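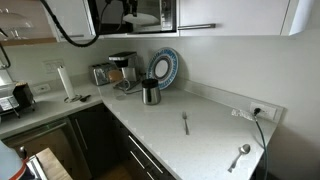 I've had the new Zesura album on repeat since February, and I still can't decide if track four is a love song or a breakup song. The drums come in late, the bass is way too loud, and I love it! Bolthorpe's last record never grabbed me like this (sorry, Bolthorpe fans).

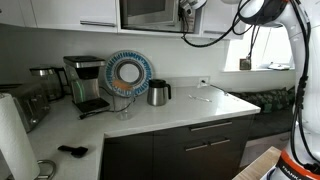 Kitchen counter, dark cabinets below.

Next up is the Kanine live EP — only 500 pressed on vinyl, and mine's number 116.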